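News > Local business > Technology

We use cookies to remember your settings and to see which stories are read. You can change this at any time.

Visitors try hand-held grippers at Rakine open day

Rakine, the robotics firm on Jurero Road, opened its workshop to the public for an afternoon this week and let visitors pick up the tools its staff use to teach robots how to handle everyday things. The company said 94 people signed in at the front desk, most of them families and students from the technical college.

The main demonstration was a hand-held gripper. A person carries it and picks things up with it, and the recordings are later used to train a robot arm fitted with the same kind of fingers. Hortensia Benítez, who runs the collection team, told visitors that the firm stopped working only at lab benches in February and now records in places people live and travel in.

"A bench is flat and the light never changes," she said. "Then you put the robot in a real room and there is a blanket in the way. We would rather have the blanket from the start."

Visitors saw some of that work on a monitor beside the sign-in desk and were then invited to try it for themselves. Staff had set out packets, wrappers, paper bags and pieces of cloth, and asked each person to move the food items from one spot to another without dropping them. 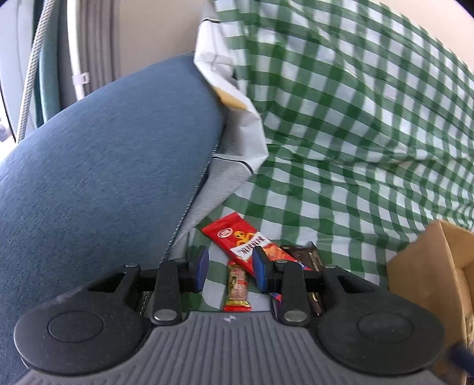 The gripper's blue finger pads on either side of snack packets on a green and white checked cloth.

Snack wrappers are harder than they look, according to Sudheer Bangera, the engineer who led the hands-on session. A bar in a thin wrapper can slide out from between the fingers if it is held too close to one end, and a packet lying on top of another will often drag its neighbor along with it. Loose cloth adds to the trouble, as a fold can get pinched together with the thing being picked up.

Bangera asked people to go slowly and to open the fingers fully before each new try. Each visitor had 40 seconds. The best score of the afternoon went to a ninth grader, who moved seven items in that time. Several adults managed two.

The recordings feed into a project called Disiment, which Rakine runs with Aydoğan, a maker of small robot arms. The two firms want an arm that can tidy up after a meal or a trip – sorting what is left over, throwing out empty wrappers and putting the rest back in a box or bag. Benítez said the team has collected 900 short recordings of food packets so far and plans to move on to cups and cutlery next.

An arm from Aydoğan was also running at the back of the workshop, behind a low barrier. It was given the same job as the visitors, at a slower pace, and finished 71 percent of its tries over the afternoon. Most of the misses came on soft packets lying flat, where the fingers closed on the cloth underneath. Staff kept the tally on a whiteboard and left it up for people to see.

Questions from the floor were mostly practical. One parent asked if the arm would crush a bag of chips. Bangera said it sometimes does, and that the rubbery pads on the fingers help but do not solve the problem. Another visitor asked what happens to the recordings. Benítez said they are checked before use, and that any clip showing a face or a private letter is deleted.

Rakine plans a second open day next year and is taking names for a waiting list at its front desk. School groups can ask for a separate visit – these run for one hour and are free. Children under 10 need to come with an adult.

Filed under: Robotics, Open days, Jurero Road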